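Speaker Notes
Session 9: Writing Lease Terms for Shared Workshop Buildings
Sudville Office of Property and Enterprise

Slide 1. Opening
Good afternoon, and welcome. This session covers the standard lease now used in the Sudville workshop buildings, and in particular the clauses on floor space, power, and repair. The full text is in your packet. These remarks follow the order of the slides, and questions will be taken after Slide 7.

Slide 2. Background
The office manages 46 units across 3 buildings. Until the new lease was adopted, each building worked from its own form. The Ikedano Street form dated from a time when most tenants were printers and furniture makers, and it said very little about electrical load. The Urnus Building form went into great detail on loading docks and left out shared hallways altogether.
Pause here. Ask how many in the room manage leases written by a previous department.

Slide 3. Defining the space
The first clause to settle is what the tenant is renting. Unit 1504, the largest in the Urnus Building, was listed for years by its outside wall measurements. The tenant was therefore paying for the thickness of the walls and for half of a utility closet. The standard lease measures from the inside face of each wall and attaches a floor plan, which both parties initial.
Mezzanines are listed separately. A mezzanine added by a tenant does not increase the rent during the current term.

Slide 4. Equipment and fixtures
Disputes at move-out are most often about what stays and what goes. The lease divides property into building equipment, tenant equipment, and fixtures. Anything bolted to the slab is presumed to be a fixture unless it appears on the tenant's equipment schedule. Anything that stands on a bench or table is presumed to belong to the tenant.

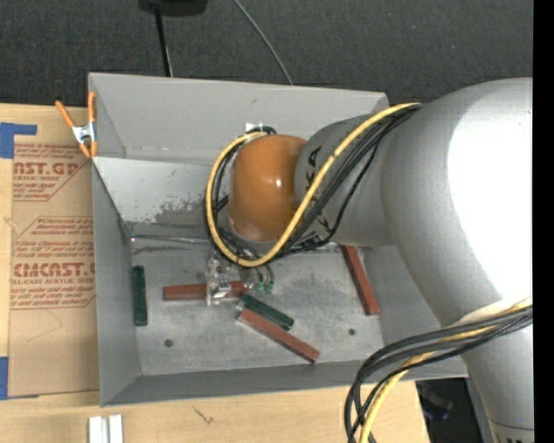

Slide 4: Robot arm over a metal bin on a wooden tabletop.

The schedule should be updated whenever a large item arrives. Tenants may do this by letter, and the office will return a signed copy. Under the old forms a change to the schedule required a lease amendment, and as a result very few changes were ever recorded.

Slide 5. Power and ventilation
Each unit has a stated electrical allowance. A tenant who expects to exceed it must give written notice before installing new circuits. The office pays for work up to the unit's panel – the tenant pays for everything beyond it. Exhaust ducts that pass through a shared wall need approval in every case, including temporary ones.

Slide 6. Repair
The Mühlbauer Annex raised the hardest questions here. Its roof is shared, its drains are shared, and its freight elevator serves only the upper floor. The standard lease assigns roof and drains to the office and divides elevator costs among the tenants whose units it serves. Please refer to the cost table in the packet. It will not be read aloud.

Slide 7. Renewal
Renewal notices go out in July. A tenant who does not reply remains on a month-to-month basis at the existing rent – this wording replaced an automatic renewal clause that many small firms had overlooked.

Take questions. If time is short, direct lease-specific questions to the office counter, which opens on Monday at 9.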